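Visits > Museums and archives > Pradton

A frock, a film and six chairs: an afternoon at the Nimri costume store

January 20, 2023
By Vija Jõgi

We use cookies to remember your settings. Accept | Manage

The Nimri store opens its doors twice a year, and in July the queue reaches the bus stop. In winter there were two of us and a man who wanted the toilet.

It holds 1,558 garments from the Verden fashion house, most of them in grey boxes. If you came for frocks, you get one, on a dummy, under a light so dim I took it for navy. It was green. Our guide, Nukau, had the patience of someone paid by the hour, and let us look at a hem for more than 2 minutes.

Then the film. Verden's last assistant talks about pins, a cousin talks about money, and Verden himself is seen only from behind, getting into a taxi. The screening room has six chairs, and I tried two before finding one that didn't tip. 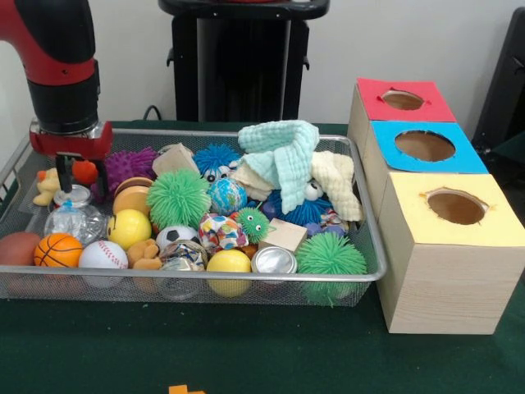 Page last changed: 20/01/2023, 16:42

I asked why the film skips the final collection, the one the papers were so rude about. Nukau said the family had been "very helpful", in the voice people use for weather - and moved us along to the buttons.

The buttons are good. Ask for the drawer of horn ones, which isn't on the tour. Tea is from a machine by the lockers and takes coins only. The last bus to Pradton station goes at ten past five, and the driver doesn't wait.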